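黄色は一色じゃない　染色家ヒダヤ・スマンポウの色づくり

鍋のふたを開けた瞬間、湯気といっしょに甘いような青くさいような匂いが立ちのぼる。「いい匂いでしょう、今日は機嫌がいいみたい」と、ヒダヤ・スマンポウさんは鍋をのぞきこんで笑った。植物染めを始めて14年。工房「グリナウ」の棚には、玉ねぎの皮、ざくろ、きはだ、マリーゴールドの乾いた花がぎっしり並んでいる。そのほとんどが、黄色を出すための材料だ。

藍や茜に比べると、黄色は地味に思われがちかもしれない。じつは私もそう思っていた。ところが見本帳をめくりはじめたら、もう止まらない。レモンの皮のような冴えた黄、麦わらの黄、古い紙の黄、焼き菓子の縁みたいにほんのり茶を含んだ黄! 同じ玉ねぎの皮でも、みょうばんを使うか鉄を使うかでまるで別の顔になるのだ。

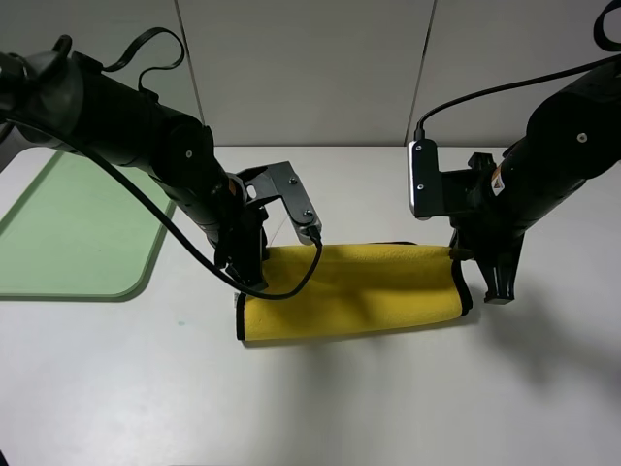
スマンポウさんが色の記録をつけるノートは、いま18冊目に入った。水の温度、浸した時間、その日の天気、ときどき夕飯の献立。貼りつけた糸の見本は2,000を超えたという。「天気は大事。献立は、まあ、趣味です」

最初の先生は、海辺の町フタペアで小さな染め場を営んでいた女性だった。夏休みに手伝いに行き、来る日も来る日も糸を洗ったそうだ。染める時間より洗う時間のほうがずっと長い。その感覚がいまも手に残っていて、すすぎの水が澄むまで絶対に次へ進まない。

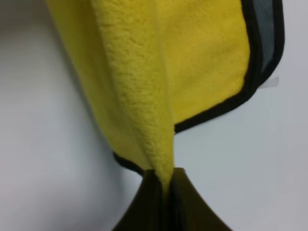 黄色のおもしろさは、布の表面でさらに広がる。平織りの綿なら色はすっと均一に見えるし、絹なら光をはね返して白っぽく輝く。そして毛足のある布だと、これがもう楽しくて仕方ない。植物染めではないけれど、黄色いマイクロファイバーのタオルを見てもよくわかる。寄ったひだの左側はやや暗く落ちつき、右に広がる面は明るい。毛羽の先が光を拾うから、一枚の布のなかにいくつもの黄色が生まれるわけだ。スマンポウさんも新しい布を手にすると、まずくしゃっと握って、影になったところの色を見る。

近ごろ夢中なのは、やわらかな撚りのウール糸「ミルティネ」だという。たっぷり空気を含むので染液の入り方が読みにくく、狙いより濃くなったり、芯だけ淡く残ったりする。そのむらを生かしたストールを見せてもらった。首に巻くと、朝の光をそのまま編んだみたいで、思わず声が出た。 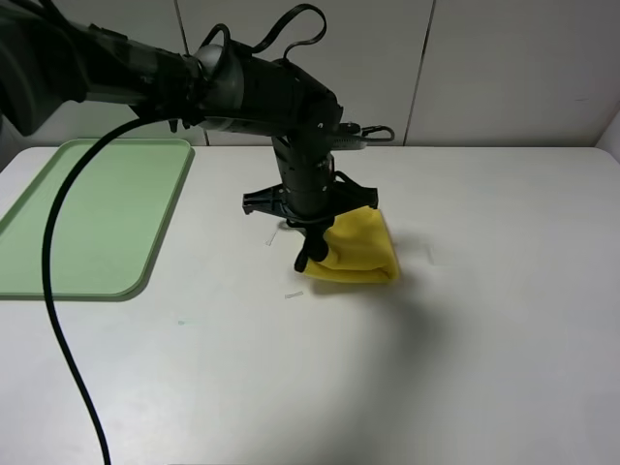

家で試すなら、やっぱり玉ねぎの皮がいい。染める糸と同じ重さの皮をことこと煮出し、こして、よく湿らせた糸を入れる。急に熱くするとウールは縮むので、火加減はあくまで弱く。みょうばんの液に移すと、くすんだ色がぱっと明るくなる。ここは鍋のそばを離れずに、ぜひ自分の目で見てほしい!

7月には、ギャラリー「レステン」で4人の染め手による展示がひらかれる。スマンポウさんは庭のマリーゴールドだけで染めた連作を出す予定で、花が足りるかどうか、毎朝はらはらしながら水をやっているそうだ。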